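4.2 Ownership, wages and the survival of small clubs

The usual story about small football clubs with one rich backer goes like this: money comes in, wages rise, results follow, the backer leaves, the club sinks. We were not convinced that the records support it, at least not in the order the story gives. Our data cover 30 clubs in the second and third tiers, and 966 player contracts signed at those clubs. Of these contracts, 269 were signed in the first year after a new owner took control.

Contract terms came from the Bakos register, which lists base pay but is patchy on bonuses. Match results came from Prunier. The two sources spell club names differently and disagree on some signing dates - we kept the earlier date in every case, a choice that may flatter the owners a little. 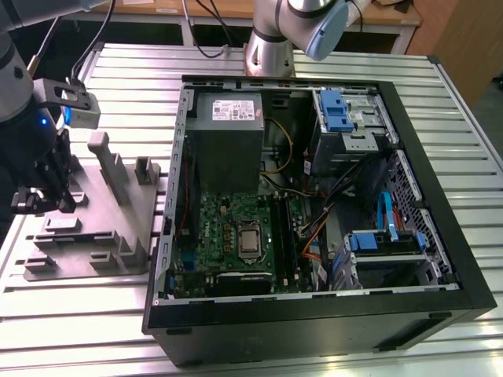
Does a new owner's money buy league points? In our data the link is weak, and most of it goes away once the previous season's finish is taken into account.

Clubs that were already climbing tended to attract buyers. Birent is the case most often quoted by supporters of the backer story, yet it had moved up the table in both seasons before its sale. Cekitz was sold while in decline and stayed in decline, on a wage bill that had grown faster than Birent's. Press accounts mention the first club often and the second hardly ever. We would be wary of any study that picks its clubs from press accounts.

The claim about collapse is harder to test. Few clubs in the sample lost an owner outright, and some owners who were said to have left kept a share. Earlier work treats a club as abandoned when the backer stops attending meetings, and we do not see how that can be checked. We used unpaid wages in the September returns instead. This measure has faults of its own, as a club can be late with wages for dull reasons such as a delayed gate payment.

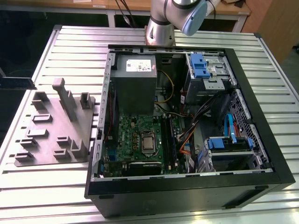
Figure 3. Open desktop computer tower on a slotted work table, with a robot arm above.

Home crowds were tested as a second outcome. Games with fewer than 600 paying spectators were left out, as gate counts at that level are often guesses. The result did not change much, and we put little weight on it. Bonus pay remains the larger gap: if bonuses were paid in cash, as several club accounts hint, base pay understates what the backers spent, and the weak link reported above could be partly a product of poor records.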